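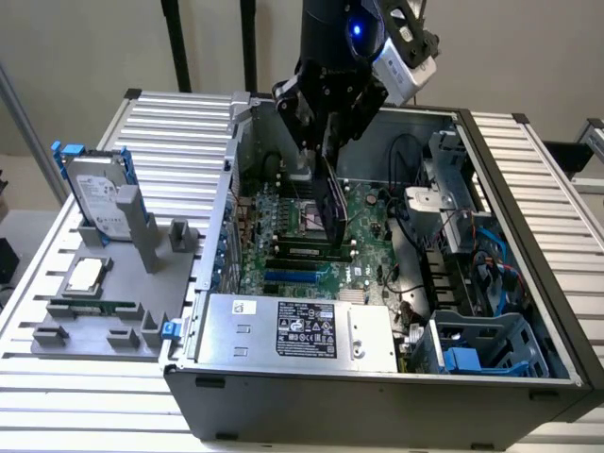
Clurkirberg Student Hardship Fund: where we've got to this term

Hello all, and thanks for being so patient with me. I promised you a proper update before the end of March and I've only just made it.

The short version is that the money is going out, and going out faster than last year. Your grant covers almost 300 students at the Clurkirberg site, and the first payments have now been made. Most went on tuition instalments, with the rest on rent and bus passes (the fare rise has hit the Closurbridge lot really hard, poor things).

I'm especially pleased with the deferral scheme. We've got 13 students on it so far, all of whom were facing being taken off the register over unpaid fees. They can now sit their exams and pay the balance over the next year. The registry took some persuading! They wanted a guarantor for every case, and we settled on a signed payment plan and a check-in each month. 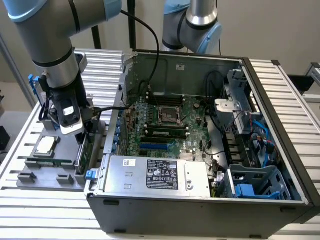
What's been harder

The Okeke bursary, which we were meant to run alongside yours, is behind. Only 5 people applied, and I think the form is to blame. It asks for bank statements going back a year, and plenty of our first years haven't had an account that long. I've cut it down to two pages and asked for three months instead. We'll reopen it after the break.

We also lost a couple of weeks moving our records over to Uta, the new awards system. It's fine now, but I was doing payments off a spreadsheet until late most evenings and I'd rather not do that again.

What I'd like from you

Could we carry the unspent travel money into next term? It isn't a huge sum, and I already have requests waiting from students on placement. I'd also love a quick yes or no on extending deferrals to part-timers, who keep asking me and who aren't covered by the current wording.

Full accounts will follow once finance has signed them off. Ring me any time before four if you want to go through any of it.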